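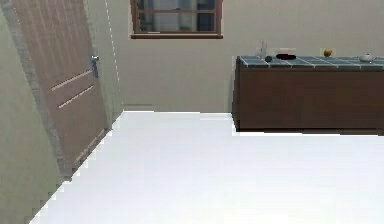 Library and Information Assistant (part-time)
Ornbridge

Rulitz is a small building conservation practice. We keep a reference library of some 3000 books, leaflets and trade catalogues on the repair of older houses, used by our own surveyors and by members of the public who book a visit. We need someone to look after it for 2 days a week, starting in November.

The work
You will catalogue new stock, answer enquiries by post, phone and email, and check our published reading lists for titles that are out of print or have been replaced. There is also a backlog of 300 boxed pamphlets on lime, lead and timber repair to be sorted and entered on Javum, our catalogue system. Training on Javum will be given. 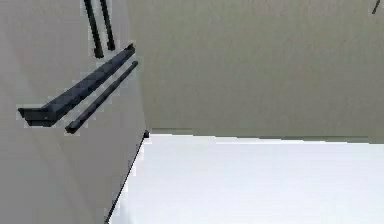 What we are looking for
Experience of library, archive or records work, paid or unpaid. Some knowledge of building terms would help. You should be able to lift a full archive box and use a step stool.

Terms
Fixed term of 3 years, with a paid lunch break and the usual holiday pro rata. Days can be agreed, but one must be a Tuesday, when the library is open to visitors.

How to apply
Send a CV and a covering letter of no more than 2 pages to the Library, Rulitz, Ong House, Ornbridge. We do not use an application form.

Posted Friday, August 26, 2022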